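Bar soap is back on shelves in Girkville, and it's going fast

GIRKVILLE - The old-style laundry bar is having a moment. Lellilach, the household goods store downtown, sold 537 bars in May. Same month last year, 23.

The store started stocking them again after customers kept asking at the register. Mostly for collars, cloth diapers, work shirts. Some folks grate it for the machine, others just wet the stain and rub.

"We ordered one case and figured it would sit," the store said in a note to customers. Second case was gone by Saturday. Limit is now 4 bars per household untill the next delivery.

Price helps. A bar runs under two dollars and lasts a good while if it's kept dry between washes, according to the store. Staff suggest a dish with holes in it, and not leaving the bar in the sink.

Murakami Laundry across the street has been using bars on shirt cuffs for years and says it has no plans to switch. It also says please stop coming in to ask for soap, the laundry doesn't sell it.
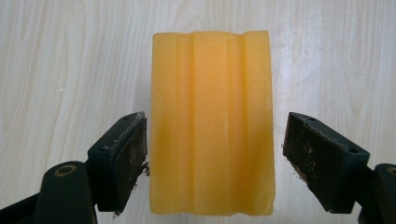

Ribbed amber-yellow bar soap, rounded at the corners.

More bars are due in next week from the supplier in Gotham. No word yet on wether the price will hold. Store opens at 9 a.m., line forms on the parking lot side.

3,381 views | 23 shares | 4 comments

suds_mom
My grandma had one of these on the back porch always. Got grass stains out of everything

Dale R
Limit of 4?? there's six of us in this house

porchlight
Does it work in cold water

girkville_gal
@porchlight works fine for me, just takes more rubbing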